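August
Oratile Mokgethi and Braulio Espinoza
11 min read

4.2 Does a folded item hold a surface?

Much of the advice literature on domestic order rests on a claim that is rarely tested. A folded cloth on a desk or bench, we are told, marks the surface as "finished", and other people in the household will respect it. Lytvynenko's manual puts this most strongly, and the Riltireck workbook repeats it almost word for word. Neither source offers a comparison with a surface where the cloth was left unfolded, or where there was no cloth at all. We went into the home diaries expecting a small effect at best, and we are not convinced we found even that.

The diary set contains 532 entries from 43 households in Pistonton. Participants recorded what was on one chosen surface at the end of each day, whether any textile on it was folded, and whether the surface had been cleared since the last entry. Kitchen benches made up the largest group, followed by desks. Bedside tables were excluded at the coding stage after the two coders (Magaña and Odera) could not agree on what clearing one would involve.

Folding was easy to code and turned out to be a poor guide to anything else. A folded tea towel over an oven rail and a folded jumper dropped on the end of a desk both received the same code, although the first was where it lived and the second was on its way somewhere. Magaña raised this early. Her view, which we have come around to, is that the code records the labour put into the cloth and tells us nothing about its destination. A towel may be folded with great care and then put down on the nearest flat thing.

Several diarists seemed to know this already. One wrote on a Friday that she had "folded the lot and moved it from the lounge to the desk, so now it's a tidy pile in the wrong room." Another used the word "parked" for any laundry that had been folded but not put away, and kept a separate tally of it without being asked. We found the tally more useful than our own scheme.

It could be argued that a parked item is simply a late item, and that given enough time it reaches the cupboard. In 14 households we asked for a second round of entries to check. The answers were too patchy to settle the matter. Some diarists stopped mentioning the cloth once they had stopped noticing it, and a missing mention cannot be read as a cleared surface. Ayala's earlier study treated it in exactly that way, and we suspect a good part of his reported improvement comes from diarists getting bored.

Desks deserve separate treatment. They have fixed occupants, chiefly screens, keyboards and whatever supplies them with power, and these were almost never listed by participants as clutter even when they took up most of the usable area. Textiles on the same desk were listed nearly every time. The judgement of mess therefore seems to follow category more closely than space. Figure 3 shows the sort of arrangement we mean: a striped cloth, folded into several layers, lies on the desk in front of a large monitor, with a dark keyboard partly hidden behind it and a power strip and adapter to the right of the monitor's base. By our scheme the cloth is "folded, out of category" and the power strip goes uncoded. We doubt that the distinction would survive a visitor from outside the office-at-home habit.

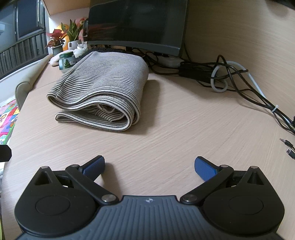

Figure 3. Folded striped cloth on a desk with a monitor. Coded as folded, out of category.

4.3 Limits of the coding scheme

The scheme borrows its categories from the Flikov household inventory, which was designed for storage and carries 669 item types. We collapsed these heavily. Towels, throws and small blankets became a single class because diarists used the words interchangeably, and stripes, colour and fibre were dropped altogether. Odera has objected that a guest towel and a cleaning rag are hardly the same thing to the person who folds them. She is right, and the data as gathered cannot separate them.

We would also caution against reading neat edges as evidence of intention. A cloth may be folded by someone with no interest in where it ends up, and the person who later moves it may be someone else entirely. The diaries had one author per household. Whoever did the folding in the other rooms is absent from them, and any future round should ask for a second diarist before anything is claimed about respect for a finished surface.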